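Hanging a fabric backdrop across a corner

Updated 28th April

A plain black cloth makes a good background for craft photos or party letters, and it can cross a corner without any drilling. 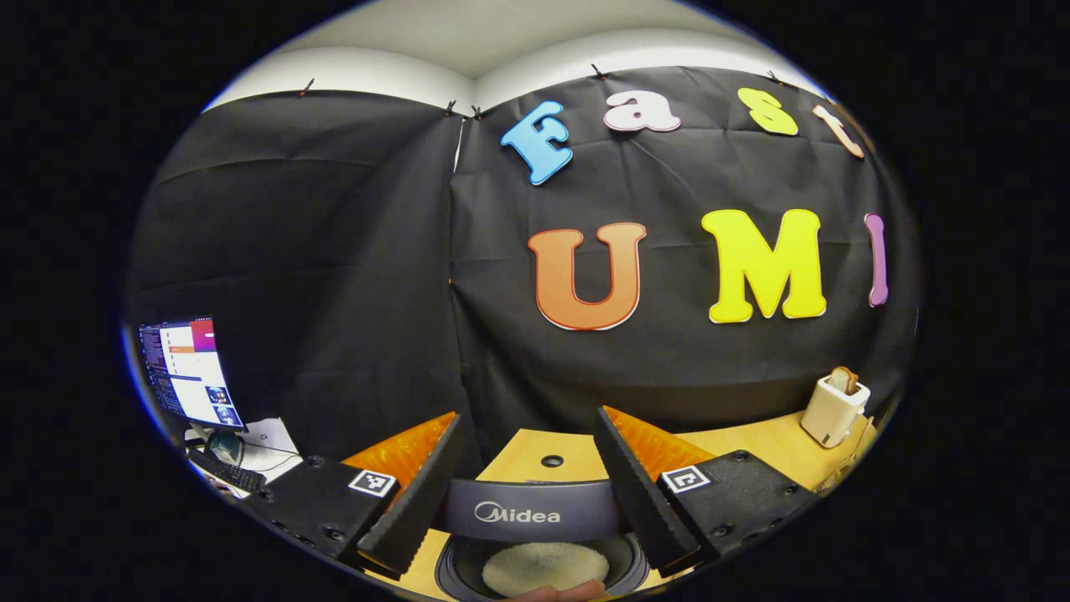 Take the cloth out of its packet the day before and hang it over a door. Fold lines show up badly on black. Iron the back on a low setting if they won't drop out.

Start at the corner and work outwards. Put two clips close together by the seam, then space the rest along the top edge. Small dark clips show least against black.

Foam letters are light enough for fabric. Use a small safety pin through the cloth into the back of each one, or double-sided tape if you want them down the same day. Lay the words out on the floor first and put the bigger letters on the lower row.

Roll the cloth round a cardboard tube afterwards. Ours has been rolled since July and needs no ironing.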